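Skarel opens its watch servicing bench in April

I've been selling pre-owned watches under the Skarel name for 11 years, and for most of that time I've had to send every service job out to somebody else's workshop. Well, not any more! From April we'll have our own bench at the Grilitz Arcade shop, and I'm so pleased about it that I'm writing this release myself.

The bench will take mechanical and quartz watches, whether you bought them from us or not. A battery and reseal is done while you wait if you come in before 3pm. A full movement service starts at £105 for a three-hand automatic (chronographs cost more, and I'll always ring with a price before a single screw is touched). Every full service comes with a two-year guarantee and a little card showing the timing results before and after.
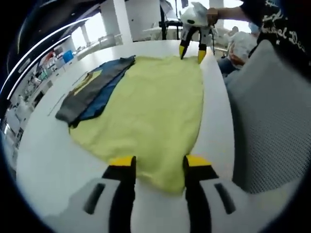
Cloth spread out on a white table.

We've taken over the old Bhardwaj workshop stock too, so there are drawers and drawers of crowns, hands and crystals for watches that the big suppliers gave up on ages ago. If you've got your grandad's manual wind sitting in a biscuit tin, do bring it in. I can't promise the part is there, but I do love a rummage.

Straps are the other bit of news. We'll be stocking the whole Bisora range in 18mm, 20mm and 22mm, leather and canvas, and we'll fit them free on the day. Bracelet resizing is free on anything bought from Skarel and £7 on anything else.

To get things going, the first 50 full services booked in will have a case and bracelet polish thrown in. If you'd like to keep your scratches, just say so when you book (plenty of collectors do, me included).

Bookings are open now at the counter or through the form on our website. Press are welcome to come and see the bench at work any morning after 10am, and the kettle will be on.

Ends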